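Trunden Creators Forum – Help and Advice

How should a small account charge for its first paid post?

Asked 11th February

I run a little home and tableware account (12 months old, and I still get a thrill every time somebody comments!) and a homeware shop called Coppens has asked me for one post and a set of stories. They want to know my rate. I haven't got a rate! I've had free bits before but never money. Do I name a figure or ask for their budget? And do I have to put "ad" on it if they let me write the caption myself?

3 replies

Reply 1

Congratulations, the first one is so exciting! Ask for their budget before you say anything. I blurted out 70 pounds for my first job and they said yes within a minute, so I've always wondered. Then split it up – one price for the post, one for the stories, and a separate one if they want to use your pictures in their own adverts. That last bit is where people lose out. My second job was 240 for the same amount of work, plus extra for usage.

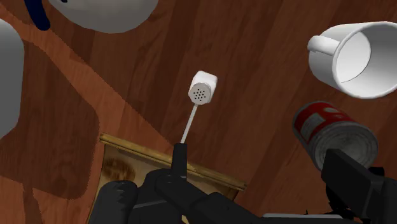
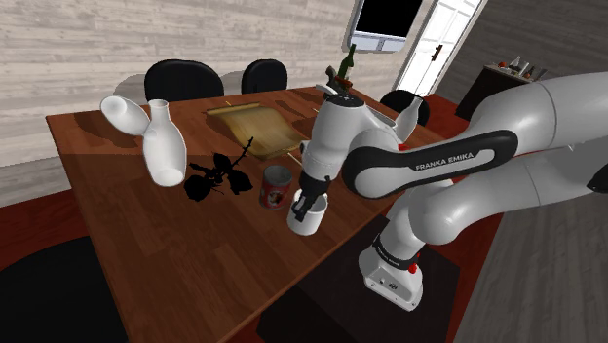
Can I still post for a rival shop afterwards?

Only if the agreement lets you, so look for the word "exclusivity" before you sign. A short gap either side of the post is common and usually fine. If they want you to turn down similar brands for months, ask for more money, and get the end date in writing.

Reply 2

Label it. Payment is payment, whoever writes the caption. Put "ad" right at the start where people will see it before they tap "more", and on every story too, not only the first. My followers have never minded. A few even cheered me on!

I keep all my invoices in Bivura and it's made tax time so much calmer. A spreadsheet does the same job if you remember to fill it in.

Reply 3

depends on your followers really. I got 124 from Clikthorpe in July for a reel but mine is mostly cakes so no idea about tableware. Ask when they pay, mine took ages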